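Keeping the House Comfortable in Dry Winter Air

By Graziella Leone
February 7, 2020

If your house is anything like ours right now, you get a little zap every time you touch the refrigerator, the bathroom door won't catch in its frame anymore, and the cat has stopped wanting to be petted. The furnace has been running since before Thanksgiving and the air in the living room feels like the inside of a cracker box. I have lived in this house in Wakitz for a good many winters now and every one of them has taught me something (usually by way of something splitting, squeaking or coming unglued), so I thought I'd put down what we do from the time the heat comes on until the windows can be opened again.

Start by finding out how dry it is

For years I just guessed. I'd say "it feels dry in here" and put a pot of water on the radiator, as my mother did, and feel that I had taken care of it. Then I bought one of those little round humidity gauges at Jang Hardware and set it on the bookcase, and I was shocked. It read so low that I took it back to the store to ask if it was broken. It wasn't.

Get one. They cost very little and you can carry it from room to room. Leave it a couple of hours in each place before you believe it, and keep it away from the stove, the shower and any outside door. Ours lives in the upstairs hall most of the time, but I move it to the spare bedroom when we have company, as that room sits right over the furnace and dries out first. Somewhere in the thirties or low forties is comfortable for most homes in the cold months. If your windows are streaming in the morning you've gone too far, and you want to back off before the sills suffer.

Humidifiers, and keeping them clean

We have a Vornton in the bedroom and a bigger, older one downstairs whose label wore off ages ago. I like them both, but I'll tell you plainly that a humidifier you don't clean is worse than no humidifier at all. Every morning I pour out what's left in the tank, give it a swish and fill it fresh. Once a week it gets plain white vinegar, enough to cover the mineral crust on the bottom, and I go and have my coffee and come back to it. An old toothbrush gets into the corners. Then rinse, and rinse again, until you can't smell the vinegar – otherwise the whole bedroom will smell like a pickle jar, and you will hear about it from whoever sleeps on the other side.

If your water is hard, as ours certainly is, you may see a fine white dust on the dresser after the humidifier has been running. That's minerals from the water. It wipes right off, but distilled water in the tank will stop it. I only bother with distilled in the bedroom.

Don't stand the machine directly on a wood floor or a good table. I use a boot tray with a folded towel in it, which looks like nothing much but has saved the floor more than once.

Without a machine at all, you can still do a fair amount. Hang the wash on a rack indoors. Leave the bathroom door open after a shower (turn the fan off once the mirror begins to clear). Let the bath water cool in the tub before you pull the plug, provided there are no little ones in the house. And make soup! A big pot at a simmer all afternoon does the kitchen a world of good, and then you have soup.

Drawers, doors and floors

Wood gives up its moisture in the winter and shrinks, and that's why the drawer that stuck so badly in September now slides out onto your foot. Please don't plane or sand anything in summer without remembering this. My husband took a good shaving off the pantry door one sticky July, very pleased with himself, and by January you could see daylight down the side of it.

For drawers that run wood on wood, rub a white candle stub along the runners. We have an old Trondberg dresser that came with the house and it had been squealing for as long as I'd known it. I pulled the drawers, brushed out the dust and went over every runner with a candle, and it has been quiet ever since. Bar soap works too, but soap can draw damp when the summer comes back, so I've gone over to wax.

Loose chair rungs want attention now as well. Dry air shows you which joints were never really glued. Don't just squirt glue around the outside of a wobbly rung and hope. Work it all the way out, scrape off the old glue with a dull knife, put fresh wood glue in the hole and a little on the end, and tie the legs together with a strap or a length of soft rope twisted tight with a spoon. Leave it overnight. I know it's tempting to sit on it. Use a different chair.

Gaps between floorboards I leave strictly alone until spring. Most of them will close up without any help, and if you've packed them with filler in February the boards have nowhere to go in June. What I do in the meantime is run the vacuum along the cracks with the narrow nozzle, as they collect an astonishing amount of grit and pine needles.

Static, and what to do about it

The zapping comes down when the humidity comes up, so see to that first. After that, I've had the most luck with paying attention to what people are wearing. Fleece socks on a synthetic rug are a recipe for it. Cotton or wool socks are better, and leather slippers better still.

In the dryer, take things out while they still have a trace of damp in them and let them finish on the rack. I stopped drying the synthetic blouses with the towels altogether, and they no longer come out stuck to everything. If a skirt clings on you when you're already late, run a wire hanger down between the skirt and the slip. Hand lotion rubbed in well and then smoothed lightly over your stockings does the trick too.

Dusting with a dry cloth in this weather just moves the dust to the next shelf. Use one that's barely damp – wring it out, then wring it once more.

Houseplants and the piano

I keep the ferns in the kitchen all winter and the cactus wherever it likes. Group your plants together, as they keep one another company in the matter of moisture, and set the pots on a tray of pebbles with water in the bottom, below the level of the pots so the roots aren't sitting in it. Turn them a little each week and keep the leaves off the cold glass. Misting is pleasant to do but it doesn't last, so don't count on it for much.

If you have a piano, have it tuned a few weeks after the heat has settled in and not the week before. Ours stands on an inside wall away from the vents. A guitar should go back in its case when you're done playing.

Baskets, trays and other woven things

I have a real weakness for wicker and I've carried home more of it than we have shelves for. It looks like such sturdy stuff, but natural wicker, rattan and cane all get brittle in heated rooms, and then one day you pick up a basket by the rim and it goes crack. Keep it away from the registers and the woodstove, and don't leave it baking in a south window.

Dust it with a soft dry paintbrush, an inch or so wide, working with the weave. The vacuum with the brush attachment will do for bigger pieces on low suction. Two or three times over the winter, wipe natural pieces with a cloth wrung out in cool water, the underside too, and let them dry in the open room. Leave out the soap unless there's something sticky. Painted wicker only needs dusting, and anything made of twisted paper should never be made really wet. 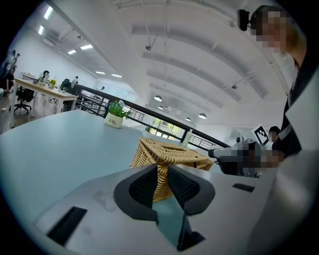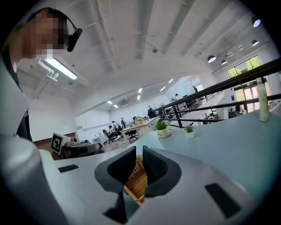

If a strand has popped loose, dampen just that bit with a wet rag for 2 or 3 minutes until it bends without complaining, then tuck the end back under its neighbor with a butter knife. A dot of wood glue and a clothespin will hold it until morning. For a rough end that snags your sweater, snip it at a slant and go over the spot with very fine sandpaper. I use 300 grit or thereabouts, whatever is left in the drawer, and only a few light strokes.

And please lift your baskets from underneath! Handles are lovely, but a dried-out handle with a load of magazines below it is asking a lot.

Shoes, hands and other small matters

Leather boots that get wet and then dry out by a heater will crack across the toe before you know it. Stuff them with newspaper, stand them well away from the heat and change the paper at bedtime. Once they're dry all through, work in a little leather conditioner with an old sock and let it sit before you buff. Do the tongue and the seams, too, where the salt likes to hide. For a white salt line, one part vinegar to two parts water on a rag takes it off, but try it on the inside of the heel first.

For hands, I keep a jar of plain petroleum jelly by the kitchen sink and another on the nightstand, with a pair of thin cotton gloves for the bad nights. Put it on while your hands are still a touch damp from washing. Rubber gloves for the dishes, always, even if it's only the one pan.

Bread goes stale quickly on the counter at this time of year, so I slice ours when it's cool and freeze half. Brown sugar turns into a brick unless you tuck a piece of apple or a heel of bread in with it overnight and take it out again the next day. And check the rubber seal on your flour bin. Mine had gone stiff as a board this winter, and a smear of cooking oil bought me a little time, but I've had to put a new one on the list for my next trip to Jang's.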